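House rules for handheld gripper work
Friday, February 8, 2019

So I finally wrote down our rules for recording demos with the handheld grippers, after months of saying them out loud to every new person at the bench. Brekke had a one-page version taped to a door and I stole the good parts. The Fusix manual covers electrical safety and pretty much stops there, so most of what follows is just habit that got old enough to be a rule.

First one: tape on the floor means something. If you aren't recording, you stay outside the stripes, even if you only want to grab your coffee (especially then!). We used to be sloppy about this and we lost a whole afternoon in October to people leaning in to look.

Second, cables. Check the slack before you pick anything up — loop it down and away from you, never across the part. A cable dragging through the work area is a thrown-out take, no arguing.

Third, and this is the one people fight me on: start every take with the jaws apart and hold still for 3 seconds. I know it feels silly. But when you're trimming 2,000 clips later you will love the person who held still.
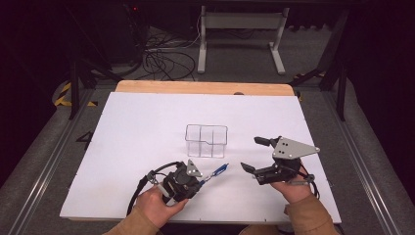 The other thing I'm strict about is clear plastic. It's a pain on a white surface, the edges just sort of melt away, and the temptation is to swap in something easier. Please don't. If the task sheet says clear box, use the clear box, and write down which one. At Prakau we had two that looked the same until you turned them around.

Breaks are every 30 minutes. Your wrists go before your attention does, and then your grasps get lazy and you don't notice. I cap a session at around 12 good takes per person and I'd go lower if the Dristberg schedule let me.

Still undecided about gloves. I go back and forth, and the two setups I've worked on had opposite rules. If yours has a written one, leave it in the comments, I'd like to read it before I redo the sheet.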